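Workspace FAQ: shared desks and the upper-floor balcony

Reven House, second floor and balcony

How many places are there?

There are 21 bookable places. Twelve of them are fixed desks indoors. The rest are smaller tables, including those along the balcony railing. Balcony tables are booked in the same way as desks, by the half day or the full day.

What is a balcony table suitable for?

Bench-scale work with small items: sorting, fitting, checking small electronic devices, filling boxes and trays, and ordinary laptop or tablet use. The tables are wooden on metal legs. They are not rated for soldering, cutting, glue or paint. Work of that type must be booked into the Ifans room on the ground floor.

How much can be laid out on one table?

Keep to what can be reached from the chair. A tray, a box for the item in hand and a tablet can share one table, with the tablet towards the end. Bags should go on a desk or on the hooks by the stairs. Parts must not be placed on the railing or on the floor directly beside it.

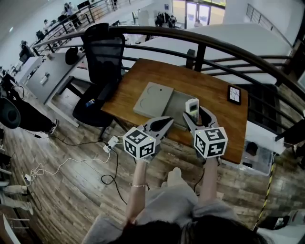 Can small parts fall through the railing?

Yes. The gaps between the bars are wide enough for screws, batteries and most small plastic parts. Use a tray with recesses or a raised edge for anything loose. Items dropped to the courtyard are handed in at reception and kept until the following Thursday.

Where is the power supply?

Wall sockets are on the indoor side only. Tables by the railing are supplied from a power strip on the floor. One strip serves two tables. Do not plug a second strip into the first. The total load on a strip must stay below 200 watts during shared hours; laptop chargers and tablets fall within this, kettles and fan heaters do not.

How should cables be routed?

Along the base of the desks, then across the floorboards at the shortest point. Excess length should be coiled and tied. Flat cable covers are held in the Flukar cabinet, shelf two. A chair must be able to roll back without crossing a cable.

Can chairs be moved between tables?

The mesh office chairs may be moved. Return them at the end of the booking. The rounded chairs are for general seating and cannot be reserved.

Is the surface cleaned between bookings?

Tables are wiped at 7 a.m. and 1 p.m. Use a dry cloth at other times. Spray cleaner marks the wood grain and should be kept away from any electronic device or screen.

Can work be left out overnight?

No. Small items can be stored in a locker, of which there are 136, opened with the booking code. The inside depth is nearly 40 cm. Anything found on a balcony table after closing is moved to reception.

Reven House is managed by Skilonitz Workspaces | Contact us | Copyright Skilonitz | Back to top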